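Chapter 7
Setting Up and Maintaining the Hand-Held Gripper Bench

7.1 Scope of the chapter

Chapter 6 dealt with fixed arms. The present chapter covers the hand-held parallel gripper as used on a tabletop cell, from first fitting of the fingers through to routine care. The unit used in the worked procedures is the Lobo pair, set up on the Clova bench. Readers with other equipment will need to substitute their own travel limits and fastener sizes, but the order of work is the same.

A gripper that closes off-centre will still pick up most objects. The fault shows first on smooth, straight-sided ones, where one finger arrives early and pushes the object sideways before the other makes contact. A filled glass is a useful check piece for that reason. It is heavy enough to resist a small push and transparent enough for the operator to see both contact faces. Stand the glass ahead of the open fingers, approach slowly along the centre line, and watch for a difference in arrival.
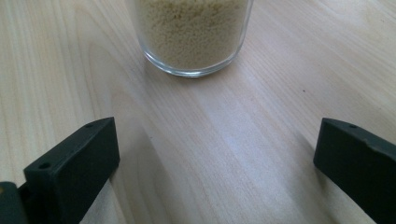 Ketill Kjærgaard disagreed with this order of work when the chapter was in draft, writing that finger centring should be left until the cable has been dressed, as a stiff cable can pull the wrist round by more than the error being corrected. The authors have kept the original order but recommend repeating the check after Section 7.4.

7.2 Fitting the fingers

Remove power before touching the fasteners. Seat each finger by hand, start every screw, and only then tighten, working from one side to the other. Do not force a finger that will not sit flat. Burrs on the mating face are the usual cause and can be taken off with fine paper, 400 grit or 600 grit.

Open and close the jaws through full travel. Any change in sound near the end of travel should be entered in the log along with the side on which it was heard.

7.3 Working the pair together

Once each gripper has passed on its own, the two are worn together and run through a handling set. The set should include light objects that crush, such as paper cups, as well as rigid ones. Excess closing force is easily missed on glass and metal but leaves a crease in thin card.

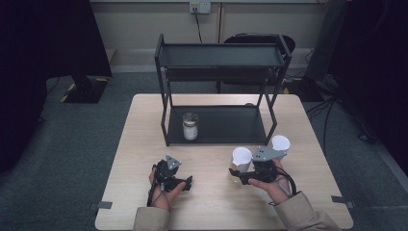

The operator should keep both forearms clear of the table edge and bring each gripper in from its own side. Crossing over puts a twist into the cable and loads the connector. On the Clova bench the connector is rated by its supplier for some 280 matings, and it is the part most often replaced.

7.4 Cable dressing

Leave enough slack at the wrist for the hand to turn fully in both directions – no more than that, or the loop will catch on shelf legs and container lids. Run the hand out to the farthest object in the set, then back to the near edge of the table, and look for any point at which the cable goes tight.
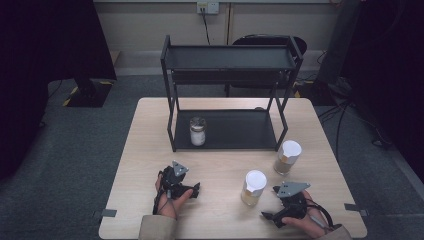
7.5 Routine care

Wipe the contact faces at the end of each session. Dry goods shed dust, and dust on the faces lowers grip well before it can be seen. Check finger screws every 2 weeks, and replace any with a rounded head.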